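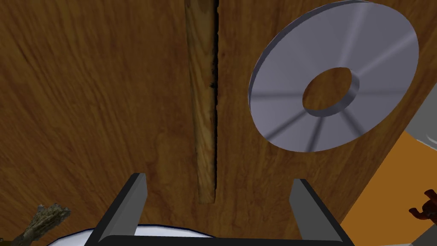 Mamta Mishra wrote back that her Friday number for Namine was wrong in the weekend report again, and could the guide please say up front that late shows count toward the day they START. So, up front: late shows count toward the day they start. A show that begins at 11:45 pm Friday is a Friday show, even if most of it plays on Saturday.

Section 6. Entering weekend grosses in Kakgate

For single screens and small chains. If your ticketing system already sends figures to Kakgate by itself, skip to "Checking the totals".

Before you start

Have these open or printed:
- the end-of-day ticket report for each day, Friday through Sunday
- the booking sheet from the distributor (Plosomlow sends theirs as a PDF, most others put it in the email)
- your site code. Bozsik is 917. Yours is on the top line of the booking sheet.

Note: log in with the site login, not your own. Personal logins can look at figures but can't file them. The Save button still shows up, it just doesn't do anything. Known problem.

Setting up the title

1. Go to Titles, then Add From Booking. Don't type the title in by hand.
2. Pick the right version. Original language, dubbed and subtitled prints are separate lines. If you play two versions you need two lines, even on the same screen.
3. Set the opening date. For Namine this is 10/31/25. Paid previews the night before go in the Previews box and NOT under the opening day.
4. Choose the screen. If the film moves screens during the weekend leave this on Multiple.
5. Save. The title goes gray for a moment and then comes back with a number beside it. Write the number down, support will ask for it.

Caution: once a title has figures in it you can't change the version. You have to ask support to clear the line and start over. Check step 2 twice.

Entering a day

1. Open the title, click the day.
2. Enter admissions first, show by show. Free passes go in the Comp column. Comps count as admissions but add nothing to the gross.
3. Enter gross, show by show. Gross means ticket money before tax comes off. No booking fees, no 3D glasses, no popcorn combos.
4. If you sell a combo ticket, enter only the ticket part. The split is in your contract. If it isn't, ask the distributor before you file, and put "combo" in the Remarks line so they know which shows.
5. Canceled show – enter zero and tick Canceled. Don't leave it blank. Blank means "not reported yet" and the whole day stays open.
6. Click Close Day.

Refunds: take them off the show they belong to, not the day you paid them back. Sunday refund for a Friday show comes off Friday. If Friday is already closed, see "Fixing a closed day".

Note on group bookings: a school or company buyout is one booking but all the seats count. Put the full admissions in. One site filed a buyout of 28 seats as a single admission and the average ticket price came out so high the distributor called.

Checking the totals

1. Go to Weekend, Summary.
2. Compare each day with your printed report. Admissions should match exactly. Gross should match to the cent.
3. Look at the Average column. Way off from your normal ticket price usually means a slipped digit or the admissions and gross in eachothers boxes.
4. Look at the share against last weekend. It's normal for this to look odd on a holiday release. Diwali weekends especially, don't "correct" anything just on this.
5. If all good, click File Weekend. You get a confirmation by email. Keep it.

Ashok Pant asks whether an estimate can be filed Sunday afternoon, before the evening shows are in. Yes. Tick Estimate on the Sunday line. It shows in italics in the distributor's view and you replace it with the real figure on Monday. Estimates that aren't replaced by Monday noon get locked and then it's a support ticket.

Caution: don't post figures from the Summary page anywhere. Not in the fan groups, not to a reporter who sounds nice on the phone. The distributor decides when a weekend number goes out. What you see is your own site plus a running chain total, and the chain total is missing every site that hasn't closed yet. Screenshots of half-finished totals are how you get two different opening weekends for one film going around by Sunday night.

Fixing a closed day

1. Open the day, click Request Reopen.
2. Give a reason. Short is fine: "refund", "wrong show", "typo".
3. Wait for the green mark. Weekdays this is fast, Sundays less so.
4. Make the change. Only the change.
5. Close the day again. File the weekend again too, it does not refile on it's own.

You can reopen a day for 26 days after the weekend. After that it goes through the distributor in writing.

Messages you may see

"Show count mismatch" – you entered more or fewer shows than the booking sheet has. Added a late show? Tick Extra Show on that line.

"Version not booked" – wrong print picked. Back to Setting up the title, step 2.

"Day open" – there's a blank somewhere. Usually a canceled show.

"Held for review" – somebody at the distributor is looking at it. Leave it alone, don't refile.

Questions on this section go to Madhu Pathak, login problems to Sushil Upadhyay. Site code in the subject line please.

Next: Section 7. Holdovers and second-week terms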